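Kollden to Akulley: Questions About the Transfer Offer

Updated 10/26/22

These are the questions people on the Kollden floor keep asking in the break room. The answers come from the offer letter, the contract, and what the company has said at the two meetings so far. Where the company has said nothing, we say so.

Is the Kollden plant closing?
The letter says "idled." There is no restart date in it and no product assigned to the building after December. Call it what you like. I would not buy a house in Kollden on the strength of the word.

How many of us got an offer?
There are 191 hourly workers here and 176 got a letter. The other 15 were told their classifications don't exist at Akulley. We have asked for the list of classifications and haven't received it.

Do I keep my seniority?
For vacation and pension, yes. For shift preference and layoff order, no. You go in at the bottom of the Akulley list on the day you report. A person with 20 years here could be on nights behind somebody hired last spring. The company calls this "full recognition of service," and you should read that part of the letter twice.

What does the moving money cover?
It is a flat payment, taxed as wages, and it comes in two halves. You get the second half after a full year. If you quit before then, you pay back the first half too. It doesn't cover breaking a lease or selling a house at a loss.

Can I commute?
Only if you live within 50 miles of Akulley already, and hardly any of us do. The van pool mentioned at the first meeting was not mentioned at the second.

What happens if I turn it down?
You get severance, and you lose recall rights at every company location. Whether turning it down affects unemployment benefits is up to the state. Don't take a supervisor's word on that one, in either direction.
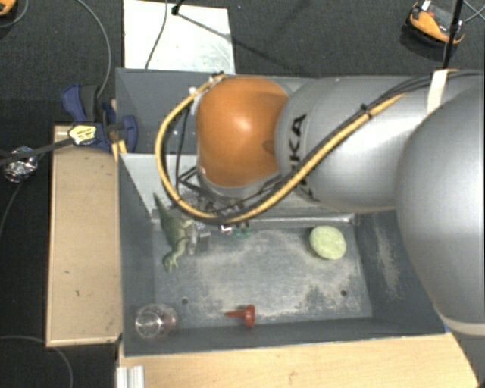 Are the jobs at Akulley secure?
The slides said "long-term commitment." The contract there runs 3 more years and has no language against moving work out. People who transferred from Altitz to Iyengar heard nearly the same slides, and Iyengar lost its second shift anyway.

Will I be doing the same job?
Maybe. The letter promises "comparable work," and the company decides what is comparable. Training is paid, but at the training rate, which is lower than what you make now.

How long do I have to decide?
The deadline is printed on your letter. They are not all the same, so check yours. Asking for more time is allowed, but get the answer in writing.

Should I sign?
We can't tell you that. Ask for a copy of anything you do sign before you leave the room.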